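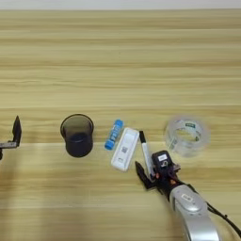
Thursday, small items, long table

Started 9:40. Goal was to get the odds and ends off the "sort later" shelf and into the catalog before Leire needs the shelf back for the Drevix cartons. Did not get all the way. Notes as I went, sorry for the handwriting in the paper copy, typed up after lunch.

Last number used in the big list is 1,154 so today starts at 1155. Please nobody take numbers from the old yellow pad, those were given out twice in the spring and Ruxandra is still finding doubles.

1155 cup, dark see-through plastic, smoky gray/brown depending on the light. Rim flares a little. Goes under Kitchen > Drinkware, NOT under Containers. We've had this argument. If you could drink from it it's drinkware.
Color field: wrote "smoke". Ruxandra had "black" for the other one like it (somewhere in the 400s, look up) and I think that's wrong, looks black on the table but hold it up and you can see your fingers. Change the old one to match? Ask her.
Also it gets darker toward the bottom so whoever does the color card, hold it against the upper part of the wall.

1156 glue stick, blue, blue ribbed cap, white and blue label. Stationery > Adhesives. Rolls, so lay it across the grain or put something next to it. I had it go off the side twice this morning before I learned.
Label print is tiny. Didn't copy it out, too small for me without the loupe and the loupe is at Leire's desk. TO DO copy label text.
Cap fit: tight. Good. The last ones we kept came loose in the bin and glued themselves to a ruler.

1157 white plastic thing w/ QR code. Flat, rectangular, rounded corners, raised rim, a little oval outline toward one end, code near the middle. No idea which section. Put it in Unsorted for now with a note. Did not scan the code, want Ruxandra there when we do, she keeps the list of what codes go where and last time I scanned one on my own phone I got signed up for something.
Possible homes: Electronics small / Health / Misc plastic. Leaning Misc plastic just so it gets a bin. Not happy about it.
Later, 11:15: Leire looked at it, said "oh those", then got called away. So she knows. Ask her.

Layout on the table

Doing it in a loose row across the middle works better than the grid we used in March. You can turn things without bumping the neighbors and still see what you've done and what you havent. Tall stuff left, flat stuff to the right of it. Keep the back half of the table clear, that's where the bin goes when you pull it over, and if there's anything back there you end up lifting the bin over it with one hand.

The pale wood is good for dark things and bad for beige things. The cup you can find from the door. For pale stuff I'd like a sheet of dark card underneath, Skirkon sent us a stack with the last order and I think it went to the back room. White on the wood is fine by the way, 1157 shows up no problem.

Surface gives a bit of reflection too, soft gray smudge under the cup. I wiped at it before I realized. If you're matching colors don't look at the bottom edge of anything.

Wipe down: damp cloth, along the grain, then leave it alone. No spray. The spray left the tacky patch near the end and then the paper tags stick to it.

Tags

Using the small string tags for anything with a handle or neck, dot stickers for the rest. Cup gets a dot on the underside. Glue stick gets a dot on the cap?? No, cap will get swapped with another cap, they always do. Dot on the body, on the label side but not over the print. 1157 dot on the back, keep the face clean.

The dots curl on curved plastic. Press and hold for a slow count of 10, thumb not fingertip. Did that on the cup, will check tomorrow morning. If it lifts we're back to the clear tape.

Bins

Khương bins (the shallow ones) for flat and small. Deep ones for drinkware, one layer only, no stacking cups inside cups. I know it saves room. The rims scuff and then someone writes "damaged" in the condition field and we never get it back out of there.

Adhesives bin has a cracked corner. Swapped it with the empty one from the bottom shelf, moved the front card over too. Old one is by the door for recycling unless somebody wants it for string.

Time

90 minutes for a shelf is what I told Plandbridge when they asked and I don't think that's right any more. The easy stuff goes fast, then you hit a 1157 and stand there. Would rather quote half a day per shelf and finish early. Leire to decide, she's the one who talks to them.

Still without a card in the list: 212. That's from Ruxandra's printout yesterday and does not include today's.

Left over

- copy label text off 1156 (loupe)
- what is 1157, Leire knows
- scan code with Ruxandra
- "smoke" vs "black", fix the old entry or not
- dark card, check back room behind the fan
- order more dot stickers, the matte kind, the shiny ones don't take pencil
- dot on 1155, check if lifted

Stopped 12:20 for lunch. Row can stay out on the table, don't put it away yet please, I want to go over the numbers agian before anything goes in a bin.

2:30 pm. Ruxandra says leave the old cup as is until she has both side by side. Fine. Wrote "smoke, see note" on the card for 1155.

3:05. Loupe back. Batteries dead in the light on it, so label text tomorrow.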